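Sacs pour fruits et légumes : le plastique rose ou la toile ?

Cirkix
19 mars 2022
Tout le monde me vante le sac en toile. Je reste sceptique - le plastique fin pèse moins et se plie mieux. Mes essais, avec les paniers : 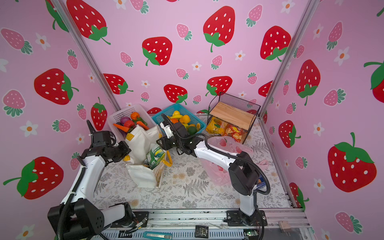
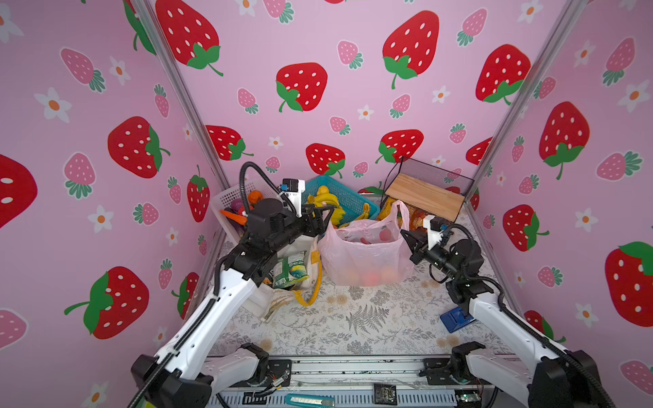
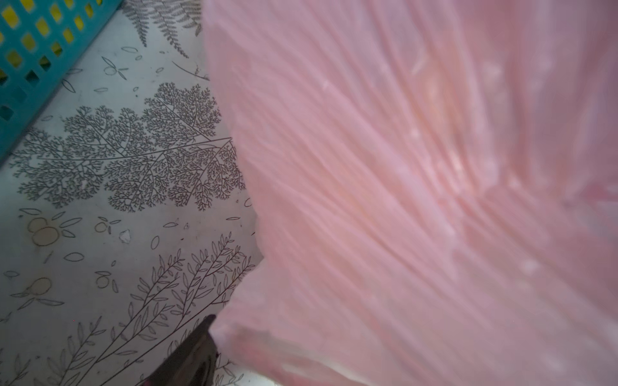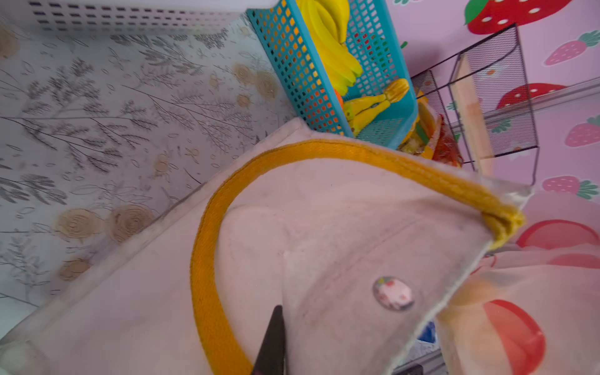

Pour moi la toile n'a rien prouvé. Les bords s'effilochent et ça marque. Qui en a un qui tient depuis plus de deux ans ?

Flindumen
Moi, cinq ans, lavé à 30. Le tien a juste un ourlet mal fini.

Surnska
Cinq ans, j'ai du mal à y croire. Les miens ont lâché aux anses, jusqu'à deux par an.

Flindumen
Tu les charges trop, c'est tout.

Paulauskas
Et le plastique rose, il survit à combien de courses ? Je demande à voir. Sinon joli papier peint, les fraises.

Cirkix
Aucune idée, je l'ai depuis septembre. Je garde les deux pour l'instant.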